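Rinden Folding Craft Table, white top: my review after a month of mess

Posted April 2024 in Tools and Workspace

I had been cutting and drawing on my dining table for years, and I finally got fed up with clearing everything away every time someone wanted dinner. So in March I ordered the Rinden folding table with the white top, and I've used it nearly every day since. I make templates for bags and boxes mostly, plus some sewing patterns when a friend talks me into it, so I wanted something big and flat that I could scribble all over if I felt like it.

Getting it set up

It came in one heavy box and the legs were already on, hooray. You fold them out, push the locking collars down and flip the whole thing over. Setup took me 5 minutes, and most of that was fighting with the plastic wrap. The flipping part is awkward if you're on your own (I banged my shin), so get a second pair of hands if there's anybody in the house. Folded up, it slides behind my bookcase with a tiny bit of room to spare.

Size and height

The top is 40 inches long, which sounded small to me on the website and turned out to be plenty. I can lay out a full bag panel and still have a corner left for my coffee. The height is fixed, though! I'm tall, and after a long evening of tracing my back lets me know. I ended up putting the legs on the Zemitz risers I had left over from my old desk, and that fixed it completely. I do wish Rinden sold their own, or had made the legs adjustable to begin with.

Does it wobble?

A little, when I erase hard. For drawing and cutting it stays put. If you're planning to run a sewing machine at full speed on it I'd think twice, my machine made the whole table hum and my pins went wandering off the edge.

Drawing right on the top

Okay, my favorite part. I don't always bother with paper. For quick layouts I pencil straight onto the surface, check my angles, set the pieces down on the lines and move on. A regular pencil leaves a thin gray line, fainter than it would be on paper, so I have to keep my lamp on the far side to see it well. Where two lines cross I can still find the corner fine, and that's what matters to me. If you like big bold lines you'll be going over them twice.
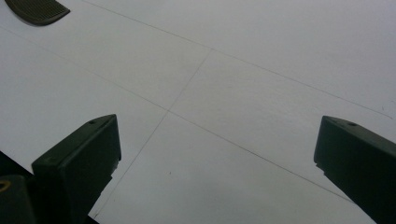

Cleaning it

Pencil comes off with a white vinyl eraser, or a damp cloth if I've gone overboard. The Kaneko eraser I keep in my drawer works best of anything I've tried, the pink ones smear. Ballpoint is another story. I got a short streak of blue on there the first week and it has faded but it's still with me. Don't even think about permanent marker! Glue peels off once it dries, and I rather enjoy that.

The top does show every speck, so if a spotless table is important to you, go with the gray version. And please use a mat for the knife. I skipped it once, for one cut, and now I have a scratch that grabs my pencil tip whenever I pass over it.

Price, and would I get it again?

I paid $90 on sale. I also looked at the Rerkirham drafting table, a beautiful thing with a tilting top, but it was $688 and I just can't spend that on a hobby. The Rinden doesn't tilt and has no drawer, and the edge trim feels a bit cheap under my wrists. Still, I'd buy it again tomorrow. Four stars from me, and it would be five with adjustable legs.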